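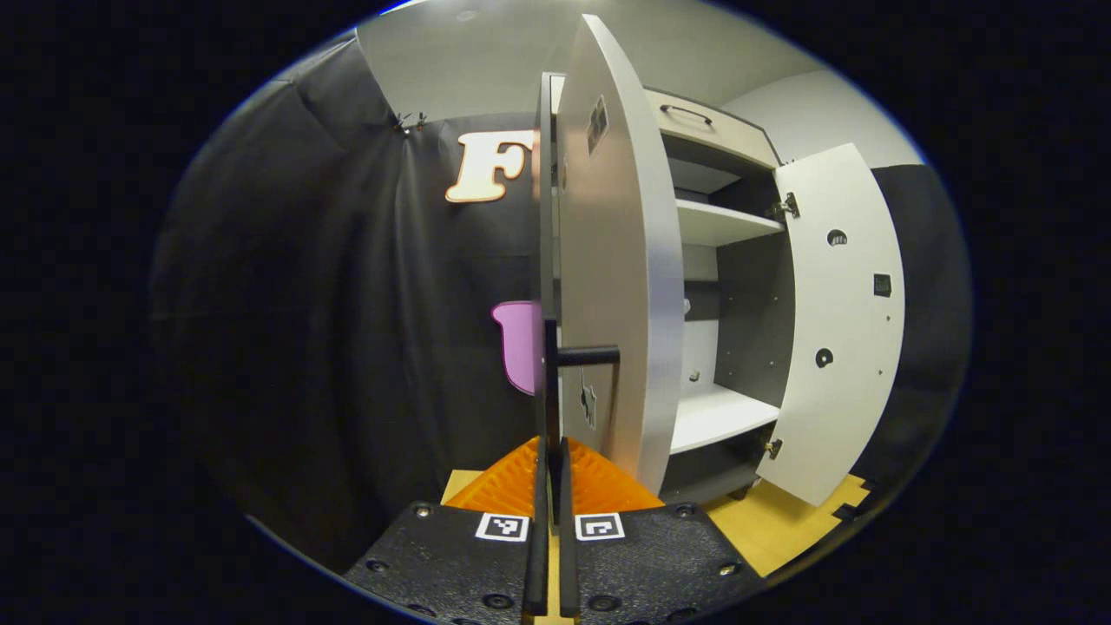

**Can a robot do my chores for me yet?**

A few of them, a little bit, and mostly slowly. There are machines that can vacuum a floor by themselves, and there are machines that wash dishes once a person has loaded them. A robot that can walk into your messy bedroom and put everything back where it belongs is still something people are working on.

I know that may be disappointing, especially if you were hoping to get out of tidying up this weekend! But the reasons are pretty interesting, so pour yourself some juice and let's go through them.

## Opening a cupboard is harder than you think

Go and find a cupboard door in your house (ask first if it's the one with the good glasses in it). Open it and pay attention to your hand. You probably didn't look very hard. Your fingers found the handle, you gave a tug, and then your arm swung out in a curve and you stepped back a tiny bit so the door wouldn't bump you. All that, and you were most likely thinking about snacks the whole time.

A robot has to work out every piece of it. It has to find the handle, and a handle might be a slim black bar on one cabinet and a round knob on the next. It has to close its fingers on the handle and hold on tight enough. Then comes the tricky part, which is the curve. A door on hinges doesn't come straight toward you like a drawer does. If the robot pulls in a straight line, the door pulls back, and either the fingers slip off or something gets bent.

And after that there's a shelf to reach, without knocking into the door you just opened. My friend Noura Aoun teaches second grade, and she has her class play this as a game. One child is the robot and may use only two fingers on one hand. Another child gives the directions, such as "forward a little, now close, now pull." It usually takes ages, and there is a great deal of giggling.

## Why just two fingers?

Lots of robot hands have only two fingers, and they work like a pair of kitchen tongs. You might think more fingers would be better, and sometimes they are, but every extra finger is one more thing to control and one more thing to break. Two fingers can pull a handle, pick up a cup, or carry a sock. They aren't so good at buttoning a shirt or peeling a sticker off an apple. Try those with tongs sometime and you'll see what I mean!

## How does a robot learn a chore?

One way is to write down every step, the way you'd write a recipe. That's fine in a factory where the same part arrives in the same spot all day long. Your kitchen is different. Somebody leaves the cereal out, and the cat sits in the wrong place, and the recipe doesn't fit anymore.

Another way is to show it. A person does the chore, again and again, with cameras keeping track, and the computer looks for what all those tries have in common. You might learn to open a new kind of door in one go. A robot might need to be shown 200 times, and then it might still get muddled if you paint the door green.

## What about stores and workshops?

Those are a bit easier, because people can arrange things to suit the machine. Shelves can stay in one place, boxes can all be one size, and black-and-white square patterns can be stuck on things so a camera can tell where they are. Some warehouses already have robots that carry shelves or boxes from one end of the building to the other. Putting an odd-shaped thing neatly on a crowded shelf, like a squishy bag of rice or a feather duster, still goes to a person most of the time.

## Something to try at home

Borrow some kitchen tongs and pick three chores:

- put a pair of socks in a drawer
- open a cupboard and take out a plastic cup
- fold a dish towel

Use only the tongs, and keep your other hand behind your back. Which one was hardest? Efraín, who is seven and lives next door to me, managed the cup quite quickly, but he gave up on the towel and wore it as a cape.

When you've finished, please put the tongs in the sink, and close the cupboard.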